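Home | Units | Week by week | Readings | Lab bookings | Contact

Filed under: Robot learning, Demonstration data, Two-arm manipulation

Week 3 handout: learning from two kinds of view
Notes by Yolanda Mercado

Last week we finished with the Drastance policy, which learns from a fixed camera only. Now the fun part! Mwanaisha Mutiso's Skedero method feeds a wrist view in as well, and lets the network decide, moment by moment, which one to favour.

The wrist view is wonderful for the last few centimetres. Labels, edges and the fingertips themselves are all large and sharp. Clear plastic is where I'd like you to look hardest, as the shelf edges come through as little more than thin highlights and the table colour shows straight through.

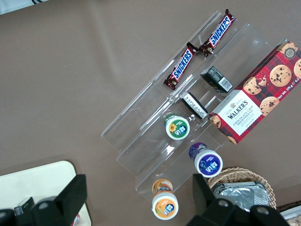
Fig. 1. Wrist view: open fingers, snack cups and the clear stepped stand.

Skedero was trained on 2380 demonstrations and tested on 115 held-out layouts. It keeps a short history from each camera, so a basket that slides behind a finger isn't forgotten straight away (I love this bit, and it's a surprisingly small change to the code).

The fixed view does a different job. It gives the policy both arms at once and the whole layout of trays, racks and baskets, which matters a great deal when one arm is busy and the other has to stay out of its way.

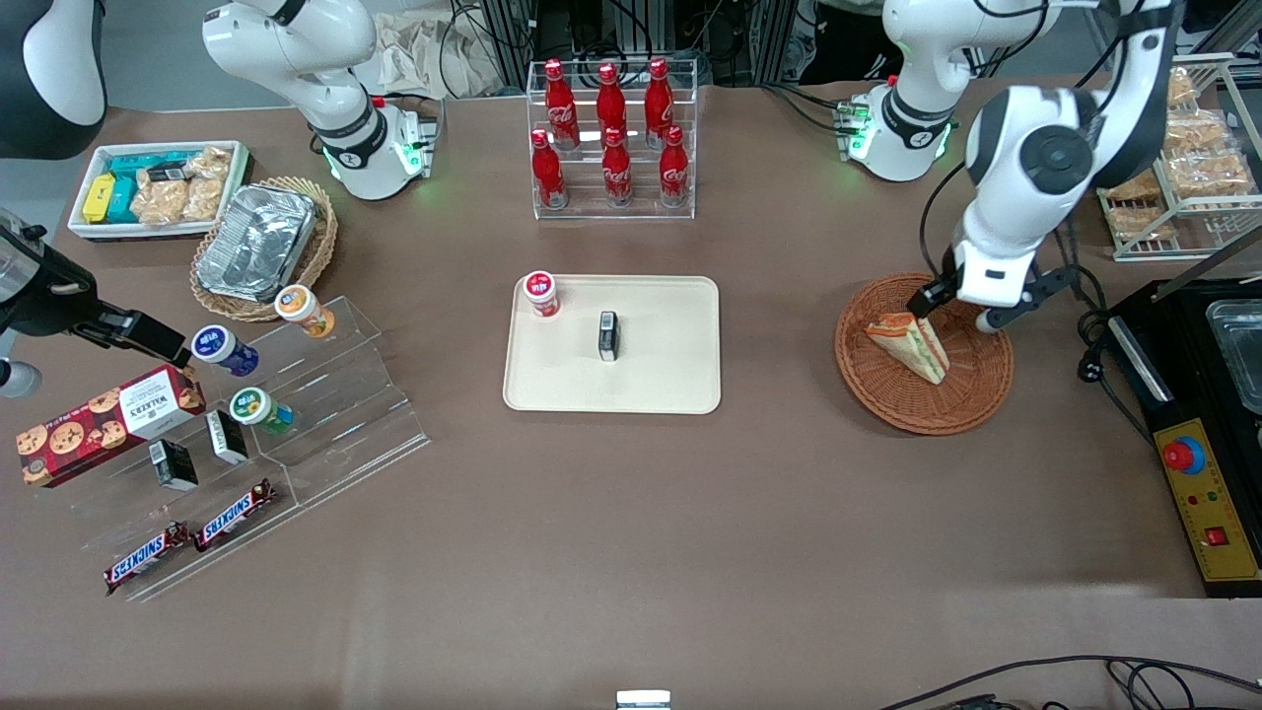

Fig. 2. Fixed view: gripper holding a sandwich in the wicker basket.

Before the tutorial:
- Read the Skedero paper up to the ablations.
- Sketch what each camera would lose if the stand were turned side-on.
- Try the Mapplebeck notebook with the history length set to 3, then to 1, and bring both plots.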